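Lisine Two-Tier Countertop Shelf, Black

Small metal shelf for jars, spices and dry goods. From Higuchi, sold by Trusier.

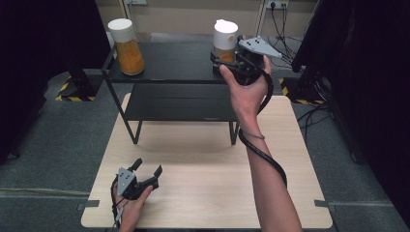
The Lisine is a small shelf meant to stand on a table or counter and give you a second level for the things you reach for every day. It takes up a strip of space along the back of the counter, and you can use the tier on top for jars and the tier underneath for lower items such as packets, a spoon rest or a folded cloth.

Product details

Item number: 113
Color: black
Finish: matte
Frame: square metal tubing
Tiers: 2
Length: 40 cm
Depth: 16 cm
Assembly: required, hex key supplied
Use: indoor, dry areas

What it is for

Most people buy this shelf for the kitchen. Sugar, salt, spice blends, lentils, tea and coffee all keep well in lidded jars, and the top tier puts them where you can read a label without bending down. Clear jars are the easiest to live with because you can see when one is getting low. Screw lids or tight push-on lids are both fine. There is no rail along the front, so a jar lifts straight up and goes straight back.

The shelf also works on a desk, a craft table or a laundry room counter. It was not designed for the shower or for outdoor use. Water that sits in the joints will eventually mark the finish.

Both panels are flat. Round jars, square jars and tins can be mixed. If you are using tall jars, put them on the top tier, where there is nothing above them but your wall cabinets. Measure from the counter to the underside of the cabinets before you order, with your tallest jar in mind.

Putting it together

Lay the two leg frames on a towel or a piece of cardboard so they don't get scratched. Fit the lower panel first with the screws finger tight. Fit the top panel the same way. Stand the shelf up on the counter where you mean to keep it, press down on all four corners, and then tighten every screw with the hex key. If you tighten them while the shelf is lying on its side it may rock.

One person can do the whole job. The pack includes one spare screw and a set of stick-on pads for the feet. Use the pads on a wooden table. On stone or tile they are optional – some customers leave them off so the shelf slides out more easily for cleaning.

Loading the shelf

Put the heaviest jars over the legs and the lighter ones toward the middle. Glass jars filled with sugar or rice weigh more than plastic ones of the same size, so start with those. If you keep only two or three jars on top, space them out and leave room for your hand between them.

The shelf is not a step and should not be leaned on. Don't stack a second shelf on top of it. The frames are not made to lock together.

Care

Wipe with a soft damp cloth and dry it afterward. A little dish soap will take off grease. Don't use scouring powder, steel wool or oven cleaner. A matte black surface shows flour and sugar dust sooner than a light one does, and a dry brush is the quickest way to clear it. Check the screws now and then and snug them up if needed.

Replacement screws and foot pads can be ordered under item 113 as a parts pack. Panels are not sold separately.

Sold separately

Jars are not included with the shelf. The Clelumach storage jar with white lid comes in 300 ml and is a good size for spices and sugar. It is sold singly.

Customer comments

"Bought this for the end of my counter by the stove. The screws went in without trouble and it sits level. I did have to turn one of the leg frames around because I had it backward, and the sheet doesn't make that very clear. Otherwise fine." – Jawad Ghumman

"Good shelf. It's narrow, which I wanted, but large flour canisters hang over the front a little. I moved those back to the pantry and kept the smaller jars out. Would like to see it in white." – Shufen Su

Reply from Trusier: Thank you both. The assembly sheet was redrawn in December and now shows which side of the leg frame faces in. The shelf comes in black only.

Shipping and returns

Ships flat in one carton. Unused shelves can be returned in the original carton with all parts. If a panel arrives bent or scratched, keep the packaging and contact us before you put the shelf together. We will replace the damaged part or the full set, depending on what we have in stock.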